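Jun 9, 2018 | By the Nardale Newsletter Desk

Nardale has completed the first trial of Clika, its method for training two-armed robots in simulated rooms with varied surfaces.
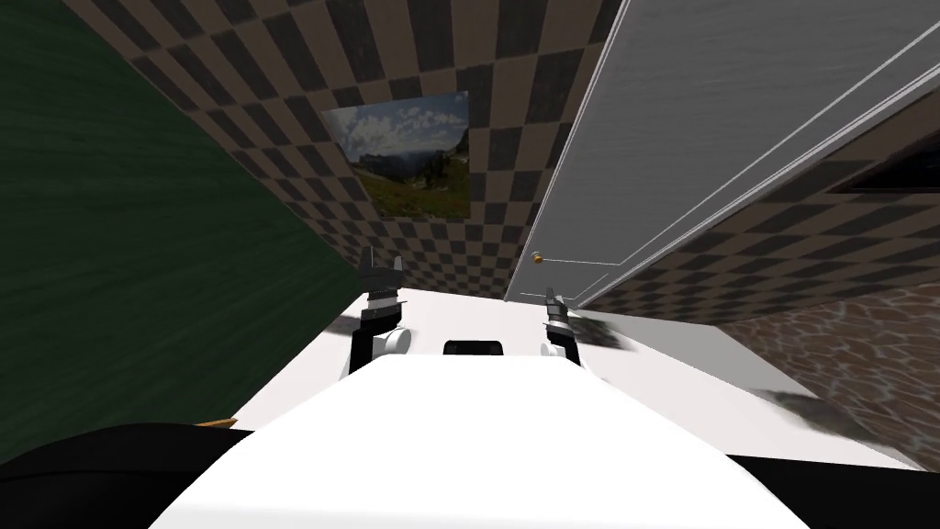

Dufour asked whether two rooms would have served as well as nine. The team will test that question next.

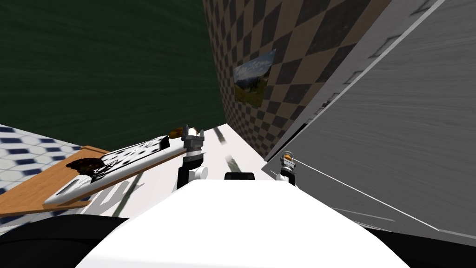

Newsletter Desk, Staff Writer

Each policy was trained on 80 simulated runs per room. Wall and floor patterns were changed between rooms.
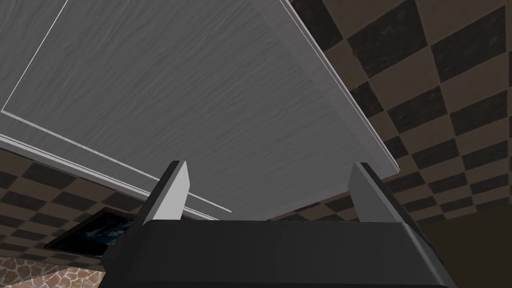
Results will be shared with Dronik, our partner since April. 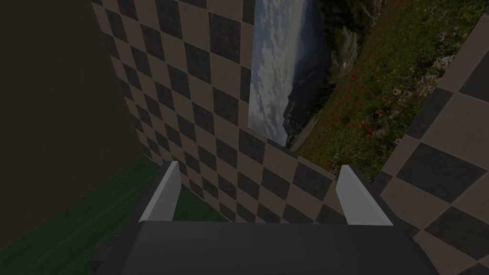
Gripper view, simulated room with checkered walls.

Subscribe to this newsletter by email.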